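Magazin > Heimkino & HiFi > Gespräche

Start | Tests | Gespräche | Ratgeber | Forum | Kontakt

Drucken | Per E-Mail senden

Erst der Teppich, dann der Verstärker

Ich gebe es gleich zu: Ich bin mit einer Einkaufsliste zu Barua gefahren. Neuer Receiver, vielleicht ein zweiter Subwoofer, dazu die guten Kabel, von denen im Forum alle schwärmen. Zurückgekommen bin ich mit einem Stück Filz und ziemlich viel Stoff zum Nachdenken. Barua ist ein kleines Studio für Raumakustik, Hinterhof, zweiter Stock, Klingel ohne Licht. Der Inhaber möchte seinen Namen nicht im Netz lesen, reden tut er dafür umso lieber (wir hatten eine Stunde ausgemacht, es wurde ein ganzer Nachmittag!).

Ich fange also an, von meinem Wohnzimmer zu erzählen. Laminat, große Fensterfront, Sofa an der Rückwand, und bei Filmen verstehe ich die Dialoge nicht. Er nickt schon nach dem zweiten Satz. »Klatschen Sie mal zu Hause in die Hände«, sagt er. »Wenn es danach so metallisch nachflattert, können Sie sich den teuren Center sparen. Der spielt dann nur sehr teuer gegen Ihre Fensterscheibe.«

Das saß. Mein Center hat nämlich 300 Euro gekostet, und ich hatte fest vor, ihn durch einen doppelt so teuren zu ersetzen. Er fragt, wie hoch das Ding steht. Im untersten Fach vom Lowboard, sage ich, und da lacht er zum ersten Mal. »Also auf Schienbeinhöhe. Kippen Sie ihn nach oben, Keil drunter, vorne bündig an die Kante schieben. Dann reden wir weiter.«

Wir reden natürlich trotzdem gleich weiter, und zwar über Bass. Ich hatte mir eingebildet, mein Subwoofer sei zu schwach, weil auf meinem Platz kaum etwas ankommt, während es in der Küchentür nur so dröhnt. Er holt einen Zettel und malt mein Zimmer auf, ein Rechteck, fünf Meter lang, und macht Wellenlinien hinein. »Bei fünf Metern liegt Ihre erste Längsmode bei gut 34 Hertz. In der Mitte ist da ein Loch, an den Wänden ein Berg. Sie sitzen entweder im Loch oder auf dem Berg, und dann drehen Sie am Regler, bis es auf einem Platz passt und auf den anderen wehtut.« Einen halben Meter mit dem Sofa nach vorn, das sei oft schon mehr wert als jedes neue Gerät. Ich denke an meine Mitbewohnerin und daran, wie lange wir über die jetzige Position vom Sofa verhandelt haben ...
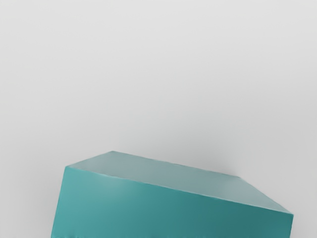
Eine Kollegin aus dem Studio, die im Nebenraum mitgehört hatte, warf ein, man solle den Leuten das mit dem Sofa nicht immer so leicht hinsagen. In einer Mietwohnung mit Heizkörper, Balkontür und Durchgang zur Küche gebe es oft genau eine Stelle, an die es passe, und dann müsse eben der Subwoofer wandern. Sie lasse ihre Kunden den Subwoofer auf den Hörplatz stellen und selbst auf allen vieren an den Wänden entlangkriechen, bis der Bass gleichmäßig klinge. Dort komme er dann hin.

»Sie hat ja recht«, brummt er, »aber die meisten kriechen nicht gern.« Ich schon! Ich habe es am selben Abend probiert, und der beste Platz in meinem Zimmer liegt links neben der Heizung, wo bis dahin der Papierkorb stand.

Nun wollte ich aber doch etwas über Technik hören, schließlich ist das hier ein Technikmagazin. Was ist mit der automatischen Einmessung? Die hält er für nützlich, solange man sie ordentlich macht. »Mikrofon aufs Stativ, Ohrhöhe, und bitte nicht auf die Sofalehne legen. Sechs Positionen, alle nah am Hörplatz. Und Kühlschrank aus, aber danach wieder an.« Im Studio arbeiten sie mit einem Messprogramm namens Clerkport, das auf einem alten Laptop läuft und, wie er sagt, hässlich ist, aber nie abstürzt. Er zeigt mir eine Nachhallkurve aus einem Wohnzimmer mit Fliesenboden, vorher und nachher. Nachher heißt: dicker Teppich, ein volles Bücherregal, zwei Absorber an den Stellen, an denen der Schall zuerst auf die Seitenwände trifft. Die Absorber kommen von Hustex, mit Stoff bespannt, und man kann sie laut ihm auch selber bauen, wenn man einen Tacker besitzt und keine Angst vor Steinwolle hat.

Von Noppenschaum hält er dagegen wenig. Der sei meist viel zu dünn, schlucke oben die Höhen weg und lasse unten alles, wie es war. »Dann klingt es dumpf und dröhnt trotzdem. Das ist die schlechteste Kombination, die Sie sich kaufen können.«

Und die guten Kabel? Ich traue mich kaum zu fragen. Er schaut aus dem Fenster. »Genug Querschnitt, richtig gepolt, fertig. Ich hatte einmal jemanden hier, der hatte 2.000 Euro in Kabel gesteckt, und der rechte Surround war verpolt.« Bei seinen eigenen Lautsprechern, einem Paar Barnine aus zweiter Hand, hängt ganz normale Litze vom Meter. Ich habe nachgesehen, er hat mich gelassen.

Zum Schluss haben wir noch einen Film eingelegt, so eine Regenszene mit Gewitter, und ich habe jedes gemurmelte Wort verstanden, bei einer Lautstärke, bei der ich zu Hause schon die Untertitel anschalte. Der Raum ist übrigens kleiner als meiner. Und der Receiver ist älter! Ich habe gefragt, wann er ihn austauschen will, und er meinte, im Dezember vielleicht, wenn ihm langweilig sei.

Das Stück Filz liegt inzwischen unter meinem Center, zusammengerollt als Keil. Der Teppich ist bestellt. Mit dem Sofa warte ich noch, da brauche ich erst einen guten Moment und vermutlich Kuchen.

Drucken | Per E-Mail senden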